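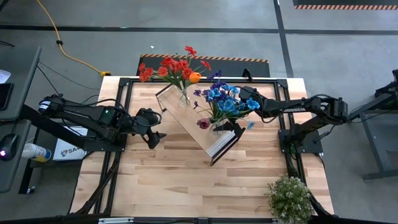 ## Enero, 16:20. Aceite Paltesmont, segunda ronda

Sigo sin creerme la ficha del Paltesmont. Dice «seco al tacto en dos horas» y no dice a qué temperatura, ni con qué humedad, ni sobre qué madera. Seco al tacto de quién, además.

Lo de hoy: tablillas de haya y de roble, lijadas igual, una mano fina con trapo y retirada del sobrante. A las dos horas el roble marcaba la huella sin apretar. El haya, algo mejor, pero yo no le pondría un papel encima. Slamet Yusof opina que cargué demasiado el trapo. Puede ser. También puede ser que el fabricante midiera en un horno.

Humedad del taller al empezar, casi 50 %. El higrómetro es el Brunner de siempre, que no se contrasta desde que lo cambiamos de pared, así que ese dato vale lo que vale.

### Comparación con el Neltham

- El Neltham tarda más, pero lo admite en la lata.
- Huele bastante peor. Trapos extendidos fuera, nada de bolas en el cubo.
- Color: en haya tira a amarillo. En roble no distingo uno de otro y sospecho que Slamet tampoco, aunque diga que sí.

### Mancha de café

90 minutos de contacto, paño húmedo después. Cerco en las dos. El del Paltesmont es más claro, lo cual no demuestra nada con 3 tablillas por aceite y una cafetera distinta cada vez.

Pendiente:

1. Repetir a ciegas, con las tablillas marcadas por detrás.
2. Pedir a Pludgate la hoja técnica completa. El folleto no me sirve.
3. No tocar los tableros de los bancos hasta tener lo anterior. Ya sé que hay prisa; lijar otra vez lleva más tiempo.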